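Clearing the Flat Surfaces
Posted in: Around the House

I moved into the Jekberg Street apartment with 14 boxes and a firm belief that I was a tidy person. By May every flat surface I owned had something on it — mail, chargers, a screwdriver, half a candle. So these are the habits that stuck, in no order at all.

Start with the kitchen counter
I do it at night, while the kettle heats up for tea. Everything that doesn't get used every day goes in a cupboard, and yes, that includes the toaster if you only make toast on weekends (I fought this one for years!). Wipe with warm water and one drop of dish soap. More soap just leaves streaks and then you're rinsing forever.

Give the mail one place to land
Mine is an old loaf pan by the front door. When it's full I stand over the recycling bin and go through it, and it takes me 3 minutes, maybe less if it's all coupons. I bought a proper letter sorter from Berari once and it just became a place to keep dead pens.

Rings and sticky spots
For a white ring on a wood table, try a dab of plain mayonnaise, leave it overnight and buff it off with a soft rag in the morning. It sounds awful and I love it. Test it somewhere hidden first, please. Sticker goo comes off with cooking oil and an old gift card used as a scraper.

The top of the dresser
This is where my good intentions go to die. A white top shows every speck of dust, so I dust it on Monday with a barely damp cloth and go over it again with a dry one. Anything rough on the bottom — pottery, rocks, that lumpy bowl you made in a class — wants felt dots underneath or it'll scratch the paint. Push things back from the front edge, too. I've swept more than one dish onto the floor with a sweater sleeve.
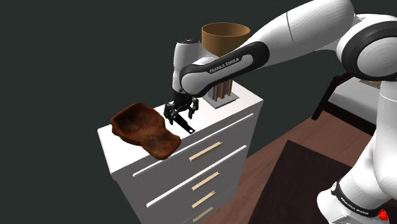 Drawers that stick
Rub a plain white candle along the runners, slide the drawer in and out a few times, and wipe off the crumbs of wax. If it still drags, take some weight out. I had 16 T-shirts in one drawer and was blaming the dresser.

Rags
Cut up old cotton T-shirts and skip the fabric softener when you wash them, it makes them smear. I keep mine in a shoebox under the sink, next to the vinegar and the spare sponges.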